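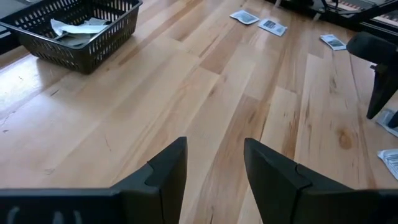
Hiba Saab wrote under my last post that weighing the household trash is a strange hobby, and that the real question is what we buy, so why not look at the receipts instead. I want to answer in a few posts because I think she is half right.

1/ For new readers: we are two adults and one child, and we live in Garska. Since winter I have weighed all the packaging that leaves our apartment. Food scraps are separate and I do not weigh them. I use a simple kitchen scale.

2/ The first full month gave 3477 grams. I was ashamed, to be honest with you. We are not people who order food every evening. We cook, we carry bags from home, we thought we were already quite good.

3/ Most of that weight was glass. Two jars of pickles and one bottle of oil can spoil a whole month. So a reader told me, correctly, that weight is an unfair measure. Glass is heavy and can be recycled. A plastic film weighs almost nothing and stays with us for a long time.

4/ I thought about this for several days. Then I made two columns in my notebook: one for glass and metal, one for paper and plastic. I should have done it from the beginning. If you want to start, please start with two columns.

5/ May was our best month so far, 1258 grams with both columns together. The goal is 1000. My husband says the last 258 grams will be harder than all the others, and I am afraid he has right. (Sorry, "is right." My teacher would not forgive me.)

6/ What helped the most was very boring. We stopped buying small sizes. Yogurt in one big tub. Oatmeal in a big bag and not in the little cups. Laundry powder from Nullberg in the large box, even if it is heavy to bring up the stairs.

7/ The second thing was the grocery of Mr. Sánchez. He sells beans, lentils and rice by weight, and he lets you bring your own container. You must only ask him to weigh it empty first. I did not ask for three years because I was shy about my accent. He was very kind about it.

8/ Now to Hiba and the receipts. I did look at ours. They tell me the price and the name of the product, but they do not tell me that the crackers from Irari are wrapped in a bag, inside a tray, inside a box. You see this only when you take it apart at the sink.

9/ Also, many things come to our home without any receipt. Napkins from the bakery. Samples in the mail. Everything in single portions: sugar, salt, ketchup, wet tissues. They go in a drawer, and the drawer never becomes empty.
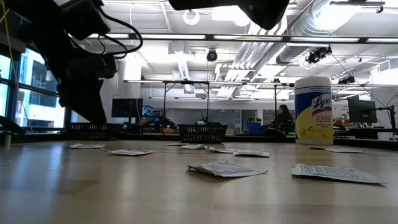
Small paper packets. Light to carry, easy to forget.

10/ For my scale such packets almost do not exist. You can fill a pocket with them and the number barely moves. So on this point I agree with Hiba: grams do not show everything, and a person who looks only at grams will be too happy with himself.

11/ What I do now is to say "no, thank you" at the counter before they put anything in the bag. You have to say it early. If you say it after, they often throw away the ones you gave back, and then nothing is saved.

12/ Someone asked if my daughter suffers from this. She is eight. She liked the scale very much for two weeks and then she forgot it. She still gets her juice box on school trips. I do not want her to remember me as the mother who was angry about a straw.

13/ Money: we spend a little less than before, but I cannot say it is because of the packaging. We also stopped buying soft drinks in the same period. I prefer not to promise you savings that I did not measure well.

14/ One thing where I failed completely: cheese. I tried the cheese counter with my own box, and they put a sheet of plastic in the box "for hygiene." I went home with the same plastic as always, plus a box to wash. If somebody has solved cheese, please write to me.

15/ The next weighing is on the last day of the month. I will post the two columns, also if they are bad. I will add a third one for things we did not choose to buy, which was Hiba's idea in the end. Thank you, Hiba.

Posted 24 June 2019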